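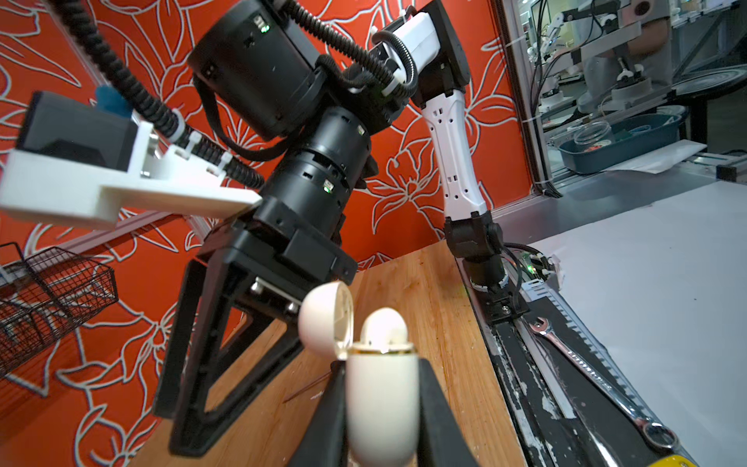 By the Workshop Editor, Larnmont Makers' Newsletter

We've had the Veta two-arm kit on the bench since February, and I've been promising a proper write-up ever since, so let's get to it. Short version: I love this thing, and I have a list of complaints.

For anyone who missed the last newsletter, Veta is the tabletop kit from Tilluvico. You get two arms, grippers, the wrist cameras and a rail to bolt everything down to. The brackets are printed, and the files come with the kit, so if you snap one (we did) you can run off another the same evening.

The job we keep coming back to is the earbud case. It's a small white charging case with a flip lid, and it is a wonderful test because everything about it is awkward - it's rounded, it's light, and the lid swings wherever it likes. One gripper holds the case with the lid open while the other arm comes in over the top for the earbud. You have to get the grip right before you even think about the second arm. Too loose and the case turns in the fingers, too tight and it pops out across the table like a bar of soap!

Setup took us 2 evenings. Most of the first one went on the rail, so please check it with a straightedge before you tighten anything. Have your own wrench ready too. The one supplied is short and you'll hate it by the fourth bolt. The cable ties in the box are fine but there aren't enough of them, and you want plenty, since the sheathing needs to be held close to the arm or it will drag on the housing every time the wrist turns.

The teaching software is called Tawhiri and it's the best part of the whole package. You guide the arms through the task, it records, and you can throw out a bad run with one key. We set ourselves a target of 300 good recordings of the case job and stopped for pizza at 101. A single run takes 15 seconds once your hands know what they're doing, and the wrist view is sharp enough to line up on the gold rim inside the case, even with the other arm looming over it.

Now the complaints. The manual skips straight from wiring to first motion with no page on checking the joints. The lights on the motor housings are small and hard to make out in a bright room. And I'd really like softer finger pads as an option, because the stock ones are slippery on glossy plastic (we ended up cutting our own from a sheet of rubber, which helped a lot).

Would I set it up again? In a heartbeat. It's the first kit we've tried where I've wanted to stay late just to have one more go. The bench is open Thursday from 6 p.m. if you'd like to try it yourself - bring something small and annoying to pick up.

We use cookies to remember your settings and see which newsletter items get read. Accept all | Manage preferences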